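Workspaces > Small Rooms > Talking Desks

15 June 2022
By the Small Rooms desk

Ulla Hägglund has had the same table for 14 years and she'd like that noted before anything else. Light wood, bought second hand, and the only thing in the room she carried up the stairs on her own. Everything else came later. The pale board on top, the shelves, the lamp she hates.

We talk in her workroom, tea on the windowsill, since tea isn't allowed near the mending. She fixes small things for people, radios mostly, the odd hairdryer, and runs the Rurar evenings twice a month where anybody can bring in something broken and have a go at it themselves. I want to ask about the repairs. She wants to talk about sockets.

"Everyone plans the desk, the chair, the light," she says. "Then they get to the plugs and it's whatever was in the drawer. It's the thing you touch every single day."

Her rule is one strip on the bench, on top, where she can see it. Never underneath. She had one screwed to the underside for years and spent half her life on her knees with a torch in her teeth.

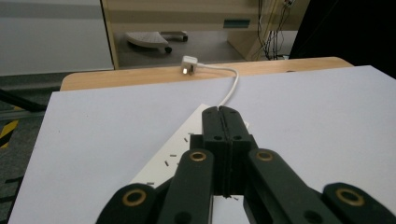 "And it goes on at a slant," she says. "People come in and straighten it, they can't help themselves. I put it back." Straight along the back edge looks tidy in a catalogue, she says, but then every plug points the same way and the fat ones fight. On a slant she can get at the strip from her stool and from the other side, where the learners sit.

The board is her other subject. It took her two goes. The first was white, proper white, and she couldn't look at it after lunch. The grey came from Pludell, an offcut, 145 centimetres long and a bit more than she needed. Why cover a good table at all? Solder, she says. Then: "Also screws. You drop a tiny screw on wood grain and it's gone, you'll be there till supper. On plain grey you just see it."

Does she mind not seeing the wood? Not really. She knows its there.

Back to switches. She won't have a strip without one for each socket. Flicking things off one by one is half of how she finds a fault, and she makes the learners do it as well, out loud, which some of them find embarassing. "Say it. Lamp off. Radio off. Then your hands can go in." Everything gets unplugged too before a case comes open, she adds, and looks at me until I've written it down.

Three sockets is plenty, by the way. She's firm on this. Lamp, iron, whatever is being tested. If you want a fourth thing you are doing two jobs at once and ought to stop one of them. The phone charger lives in the hall.

I ask about white plastic. Doesn't it go yellow? Course it does. She wipes hers down on Fridays, dry cloth, plug out of the wall first. She tried a black one in April, a present, and gave it away again. Couldn't find the switches when the light went. She's not fussy about who makes what, though she did go off Lurnusico after a lamp of theirs shed its clamp on her foot.

Cords next. Short for preference, and let it lie in a loose curve over the back. No ties, no clips, no little adhesive channels. She did all that once, a whole weekend of it, and on the Monday had to move the table for the plumber.

"Cut the lot off with scissors. I was so cross. Now it just goes over the back and I leave it be."
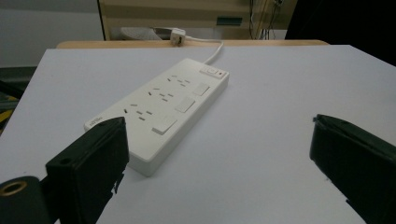

Nagano disagrees, and has said so at more than one Rurar evening: a cord going over the back of a table is a cord that gets caught by a sleeve, and a single clip at the edge would cost less than a radio. Also the slant is daft, and a strip belongs along the side where your elbow isn't.

Ulla has heard this before. She shrugs. "We've had that argument 4 times. He has his own table, he can clip what he likes."

They do agree on the clearing up. Last thing every session, the bench goes back to nothing but the strip. Tools in the drawer, parts in the tins, the job itself on the shelf with a paper label, even if you're coming back to it in the morning. Especially then. She says a half finished radio on the bench at breakfast puts her in a mood all day.

What would she change, if she had the room again? A longer think. The window is on the wrong side, nothing to be done. Bigger drawer. And she'd have bought 2 of the grey boards, one to keep flat under the bed for when this one is scorched past using.

The tea has gone cold on the sill. She drinks it anyway and asks if I've got anything at home that needs looking at. I have, a toaster. Next session then, she says, and empty the crumbs first.

Filed under: Benches & Desks, Mending, People at Home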